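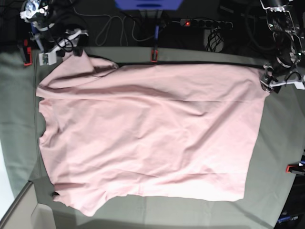

Welach wrote in after the previous edition to ask whether the arms have to be brought back to the rest pose between two demonstrations of the same fold, and whether a pause in the middle spoils the recording. Rest pose: yes, every time. Pauses: see step 8.

4.3 Recording a garment folding task by remote control

This section applies to two-arm Cokent stations driven from the Vomberg leader handles. Complete section 4.2 (leader and follower alignment) first. For hand guiding without the leader handles, go to section 4.5.

Before you start

The table cloth must be clamped and must not slide when a gripper drags fabric across it. Pull each side of the cloth by hand. If it moves, reset the clamps. Keep the clamps outside the folding area, and check that neither gripper can reach a clamp body while closed.

Use a cloth that differs clearly in color from the garment. Pale garments on a white table give poor edge contrast in the overhead view.

CAUTION: The follower arms move as soon as the handles are engaged. Keep hands, sleeves and loose cables out of the work area. The operator must be able to reach the stop button without letting go of both handles.

Procedure

1. Lay the garment on the cloth with the collar to the left and the hem to the right, as seen in the overhead view. Small wrinkles are acceptable and should be left in. Do not iron or tape the garment.

2. Open Guillot and select Record, then New Task. Enter a task name in plain words, for example "fold shirt, sleeves first". The name is stored with every episode and is used later as the text instruction.

3. Set the episode limit. The default is 656 frames. An episode that reaches the limit is closed automatically and marked Incomplete.

4. Check the overhead view and both wrist views. The whole garment must be inside the overhead view. Wrist views are soft at close range — judge them by whether the fingertips and the nearest fabric edge can be told apart.

5. Hold both leader handles in the rest pose and press Engage. Wait for the tone. If a follower jumps on engagement, press Stop and repeat section 4.2.

6. Bring the gripper down to the fabric with the fingers open. Place one finger on each side of the edge or fold to be gripped, then close slowly. Do not press the fingertips into the table. The force readout should stay below 143 on either arm during the approach.

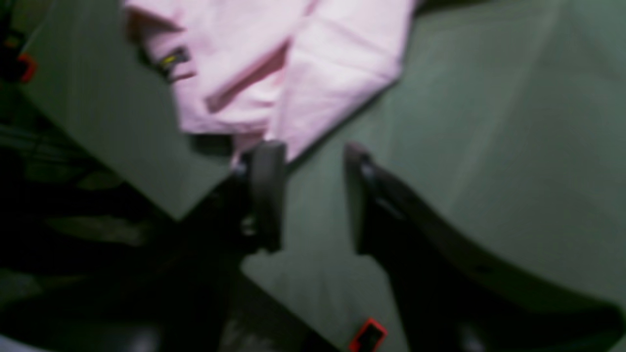 7. Lift, carry and lay down the fabric in one steady motion. Open the fingers fully before moving away, or the fabric will follow the gripper.

8. Continue until the fold is complete. Short pauses are allowed and do not need to be cut. A pause longer than 2 seconds is flagged by Guillot and should be trimmed in the episode editor before export.

9. Return both arms to the rest pose and press End Episode. Select Keep or Discard. Keep an episode with a missed grip if you recovered and finished the fold. Discard it if you touched the garment by hand.

10. Spread the garment again and repeat from step 5. Shift its position and angle a little each time. The collar stays to the left.

NOTE: Change the order of folds only under a new task name. Mixed orders under one name are the usual cause of a policy that stops halfway through the fold.

NOTE: When two operators share a station, each must log in under a separate profile. Handle scaling is stored per profile and is not carried over.

If the gripper does not pick up the fabric

Fingers close above the fabric: lower the arm before closing. If the height still looks wrong at the handles, check the table offset in Settings, Station.

Fingers slide off a flat area: grip at a sleeve, a hem or an existing fold. A single flat layer is difficult to pinch.

The cloth lifts with the garment: open the fingers, raise the arm slightly and close again. Tighten the cloth before the next episode.

Gripper closes late: check the delay shown at the lower right of the Record screen, then see section 7.1.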